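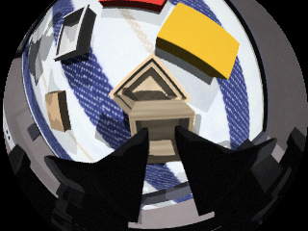 Come and sing with us at Calado

The Calado community choir is looking for new voices for its spring season, and we would love one of them to be yours. We rehearse in the old grain hall on the Flultbridge side of the river, we make a lot of noise, and in March we start work on the biggest program we've ever tried!

You don't have to read music. Plenty of our members learned every note by ear (the altos will swear they still do), and we send out practice recordings for each part so you can sing along in the car or over the dishes. If you do read music, wonderful, please sit near someone who doesn't.

What we're singing

The main piece is a set of river songs called Husia, arranged for us by our director, Mafalda Carrilho. She has been collecting them for years from people who learned them as kids, and some have never been sung by a full choir before. There are rowing songs, a very long lullaby, and one about a stolen goose that will be stuck in your head until summer. The second half is lighter, with a few rounds and two spirituals most of you will know.

Who we need

Tenors and basses most of all. We have a big, happy row of sopranos and will still find room for more, but the low end is thin and the rowing songs need weight. Anyone 16 or older is welcome. There is no audition. Mafalda will spend a few minutes with you at the piano to find out where your voice sits, and then you go straight in with your section.

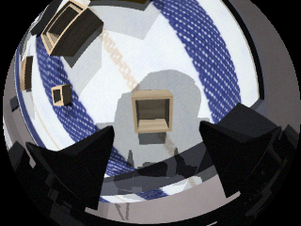
Rehearsals run from 7 to 9 p.m., once a week, with a tea break in the middle that tends to stretch. We ask you to come to as many as you can, and to both of the full run-throughs before the concert. The hall is up one flight of stairs, but there's a ramp at the back door and a restroom on the same level.

The concert is at the Clavedetti, which seats 300. We filled it last year and people stood along the back wall, so bring comfortable shoes and tell your family to come early.

Cost

The season costs $80, and that covers sheet music, the hall and the tea. If that's a stretch, pay what you can. Just let Afonso Rebelo know when you sign up, and he'll take care of it without any forms.

How to join

Come to any rehearsal in the first month and say hello, or leave your name and phone number on the sheet inside the hall door and Afonso will call you back. Tell him whether you've sung before and which part, if you know it. "No idea" is a fine answer.

Bring a pencil and a bottle of water.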